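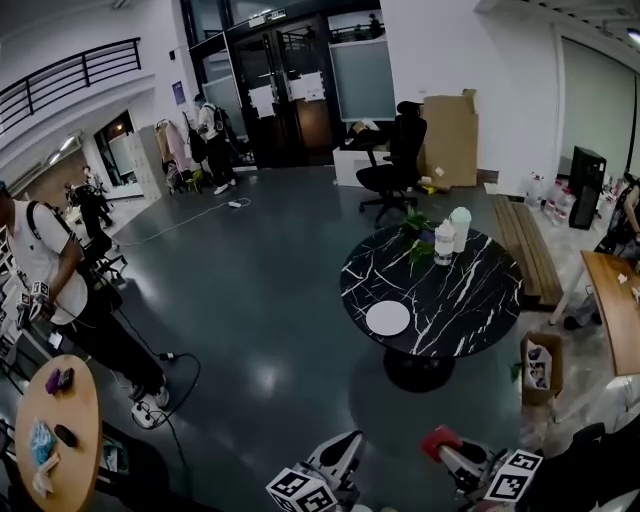
Solomiia Shevchuk wrote to ask whether the club still takes people who have never touched a robot, and whether she would be in the way if she came along in November. Oh, please come! Half of us started out knowing nothing at all (me included, and I still have to look up which cable goes where), and there is always a job for a fresh pair of hands.

We have been at the table work for a while now, setting things down on the round black table by the wooden bench – a plate, a bottle, the cup with the green lid – and practicing with the hand-held grippers until our wrists complain. Daryna keeps the log, and we are at 179 tries, of which I would call maybe a few truly pretty. Picking up a plate is so much harder than you would think!

Pongsak wants us to enter the Zovar student challenge with a team of four, and I keep saying we need another month. We'll see who wins that one. Anyway, Solomiia, we start at 7 and usually run late, so eat something first, and wear shoes you can stand in.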